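Why does a tray have edges? (and other spill questions)

Spills! Everybody makes them. Soup, sauce, paint, juice. Today we find out why some blobs sit still and some run off down the table.
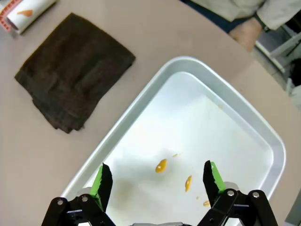
Verena Thaler wrote in to ask why orange sauce leaves a mark even after you wipe it, and whether her mum is right that you should never use hot water first. Good question Verena, we'll get to that. Blobs first.

Look at the tray. Orange blobs on the bottom, a big one that's sort of oval, another one that's longer, and a few tiny specks. The big one shines. Why didn't they spread out flat like water does?

Thick and thin

Scientists have a word for how thick and slow a runny thing is – viscosity. Say it: viss-KOSS-it-ee. Water has low viscosity. It rushes off. Honey has high viscosity. It takes its time. Ketchup is odd, it hardly moves and then you shake the bottle and whoosh, far too much.

The outside of a blob helps too. The tiny bits inside a liquid pull on each other, and at the surface that pull acts like a stretchy skin. It's called surface tension. It's why small drips go roundish at the edges. Curved shiny tops catch the light, so you get a bright spot.

So why the rim?

A flat board has no walls. Tip it a bit and off goes your soup, on the floor, on the cat. A tray has a raised rim all the way round, so the mess stops there. Rounded rims are easier to wipe as well, no sharp corners for gunk to hide in.

Now the stain

Lots of orange foods get there colour from things called carotenoids (ka-ROT-en-oyds). Carrots have them, so do tomatoes and pumpkins. They don't mix well with water but they love oil and fat. So plain water slides past and leaves a smear. Washing-up liquid grabs the oil with one end and the water with the other, and away it all goes. Mostly!

As for Verena's mum – on cloth, cold water first is the usual advice. Heat can help a stain settle in. On a metal tray warm soapy water is fine.

Try it yourself

You need a tray with a rim, a spoon, an old towel, and 3 runny things from the kitchen. Ask first. We like water, honey and ketchup.

Put a spoonful of each at one end. Lift that end up slowly. Which one gets to the bottom frist? Which one hardly bothers? Write it down before you forget.

Then wipe up. Scoop the thick stuff with the spoon before you use the towel, or you just push it about and make the patch bigger.

Next time: why does toast go brown. Send us your questions, bring a grown-up to help with the typing.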